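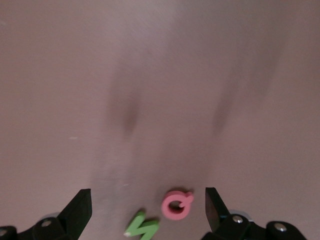 A pinkish-mauve tabletop, with motion blur.

I finished The Ferry Ledger in December, on the second attempt. The first attempt stopped at page 66, where Benedito Guimarães gives the reader four pages of cargo entries without a verb in them. I took that for padding. On the second reading I kept a pencil to hand and found that the entries are where most of the plot is kept.

The novel is set in Vikville, a river port with one working crane and a customs office that opens in the afternoon. Dunia Balaskas is a clerk there. Her job is to copy the day's ledger into a second book, which goes upriver to Hurberg, where it is presumably read. She has done this for long enough that she no longer takes in the words as she writes them. Then a consignment appears in her own handwriting that she does not remember copying, and the rest of the book follows from that.

It would be easy to call this a mystery, and the back cover does. I think that is a mistake of category. A mystery depends on the reader wanting to know who wrote the entry. Guimarães settles the point before the middle of the book, in a subordinate clause, and does not return to it. What he is concerned with is the act of copying: how far a person who copies a false statement has made it. Dunia puts the question to herself only once, while waiting for a kettle, and then goes back to work.

The narration is in the third person and stays close to Dunia, but it is not consistent, and the inconsistency is worth tracking. In the chapters set at the office the tense is past. In the ledger extracts there is no tense at all. In the three chapters set in Hurberg the tense is present, and the narrator begins to report things Dunia could not have seen, such as the inside of the inspector's coat. I first read these chapters as plain fact. By the end I was fairly sure that Dunia is making them up on the boat, having never gone ashore. The evidence is on the last page of chapter 3, where the ferry is said not to stop at Hurberg in low water, and in the first line of chapter 14, where the water is low. There are no other mentions of the river level between the two, so a reader going at normal speed will probably miss it. I did.

The prose is plain. Sentences are short and adjectives are few, and most of those are to do with weight or damp. About 50 pages in, the author allows himself one long comparison, between the harbour at dusk and a drawer that has been shut on a sleeve, and it stands out badly. I would have cut it. The dialogue is better. People in Vikville answer the question before last, and after a while one learns to read each conversation a step out of line.

There is a recurring number, 2,077, which is first a crate, then a sum owed, then the number on a door. Other readers have tried to make a code of it. I doubt there is one. Each time it appears Dunia is tired and writing late, and the simplest reading is that she is carrying a figure over from one column to the next. That fits the subject better than a code would, and it also means that the door may have had some other number, or none.

My main objection is to the father. He is brought in late, given a cough and a grievance, and used to explain why Dunia copies so carefully. The book had managed well without an explanation. His chapter reads as if it belonged to an earlier draft, and its facts do not quite agree with the others – he is said to have worked the crane in a year when the quay has not yet been built. This may be deliberate, given what I have said about Hurberg, but nothing in the chapter points that way and I am not inclined to be generous.

The ending is a ledger page. I won't set it out here. I will say that it should be read against the page that stopped me the first time, with both open together if you can manage it, and that the third line is different.

I have started on his earlier novel, which is shorter and seems to be mostly about a well.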